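Small appliances should come with a parts list

My toaster oven stopped heating last winter. The light came on, the timer ticked and the top element stayed dark. The shop in Clurnell that used to fix this sort of thing closed a few years ago, so I wrote to the manufacturer, Iltumer, and asked what a replacement element would cost. The answer came back in two lines. They don't sell elements. They could offer me a discount on a new oven.

I don't think Iltumer is worse than its competitors. I had the same reply from Dumlao over a kettle lid, and Dumlao charges a good deal more for its kettles. It is the normal way to run a small appliance business, and my argument is that it shouldn't be legal.

A heating element is a simple part. Mine was held in by 2 screws and a pair of push-on connectors. I eventually found one that fitted through Clerkitz, a surplus dealer that buys old stock from closed repair shops. It cost $43 with postage, which is too much, but the oven works and I expect to get years out of it.

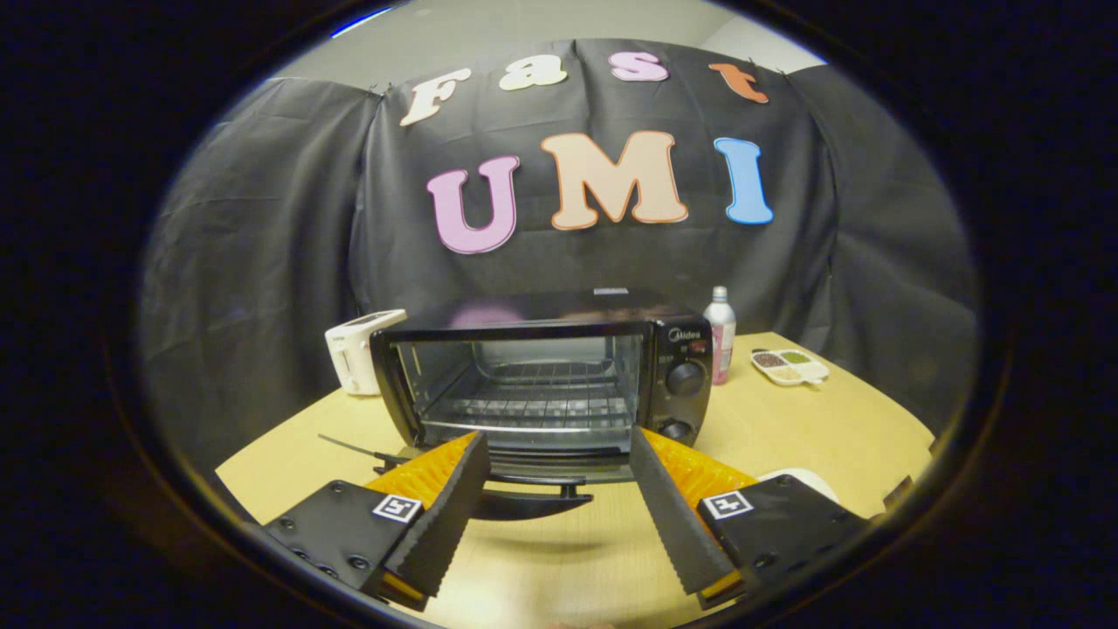 The usual objection is price. Keeping spare parts on a shelf costs money, and the maker will pass that on. I accept that. If my oven had cost a few dollars more at the checkout and the element had been listed on a page with a part number, I'd have come out well ahead.

The second objection is safety. Mains appliances can hurt people, and manufacturers say they don't want untrained owners opening them up. That would be a fair point if they sold parts to licensed electricians and repairers. Mostly they don't do that either. The man at our transfer station told me they took in 417 small appliances over one quarter, and that up to 53 of them had nothing wrong beyond a cord, a knob or a fuse.

What I'd like to see is modest. Any appliance that plugs into the wall should have a published parts list, and the parts that wear out should be on sale for ten years after the last unit leaves the factory. Elements, cords, door springs, knobs and seals would cover most of it. Prices should be printed beside them so a buyer can look before choosing a brand.

We already expect this of cars and washing machines. A person who needs a drum belt can order one by number and have it within the week. I can't see why the rule should change when the machine is small enough to sit on the bench.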